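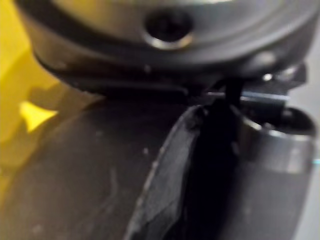

Is the Lusow long shelf worth buying if all you want is somewhere to put your shoes?

For a family's worth of shoes, I'd say go for it. For a couple of pairs by the door, the smaller one they sell will do fine and leaves you money for pizza.

I bought mine in November from the Trornley store out by the highway, $224 for the shelf and the shoe trays together. I'd been circling it online for weeks (the yellow! I kept going back to look at the yellow) and then I saw one on the sales floor and that was that. My friend Jolene Tuhiwai told me it looked like a school bus. She has since asked me where I got it.

So, the basics. It's long and it has two levels, and the top is a wide, flat, glossy yellow surface with a thick lip along the front. The trays are matte black and shaped like shoes, which I thought was silly until I owned them. They're shallow with raised rims, a bit like a sandal sole, and a pair of sneakers dropped on them at the end of the day leaves its grit in the tray and my shelf stays clean. You tip them out over the trash and you're done. I do mine maybe once a week, less if it hasn't rained.

Getting it home was the worst part. The box is long and heavier at one end, and the guy who loaded it for me warned me about that and I still managed to whack the door frame with it. Putting it together took me one evening with a break for dinner. The instructions are mostly pictures and they're decent, except for one step where the lower level looks the same whichever way up you hold it. It isn't! I had to back out a row of screws and start that bit over.
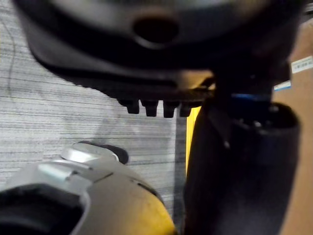 Living with it

I've had it long enough now to have opinions. The gloss wipes down with a damp cloth and looks new again, but it does show fingerprints when the afternoon light comes in low, and if you have kids you'll be wiping it a lot. The trays slide around more than I'd like. A little rubber foot on the bottom would fix that, so I stuck on some dots from a Jadlow variety pack and they've held up so far.

It's steady on carpet, which surprised me. I had an old rack that leaned any time you looked at it, and this one stays put even when somebody sits on the end to tie their laces. (Please don't do that. I've asked.)

Sizing on the trays is my real gripe. They're great under sneakers and flats. My husband's work boots hang over the rim at the heel, and the grit goes where it likes. A bigger tray sold separately would get my money tomorrow.
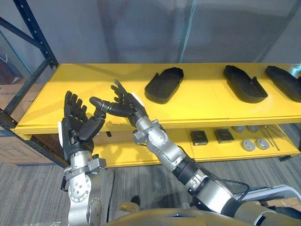
The shelf with the black trays on the top level

I'd give it four stars, and it would be four and a half with the bigger trays. If yellow scares you, I think Trornley also carries it in white, but I'd go look at the yellow in person first.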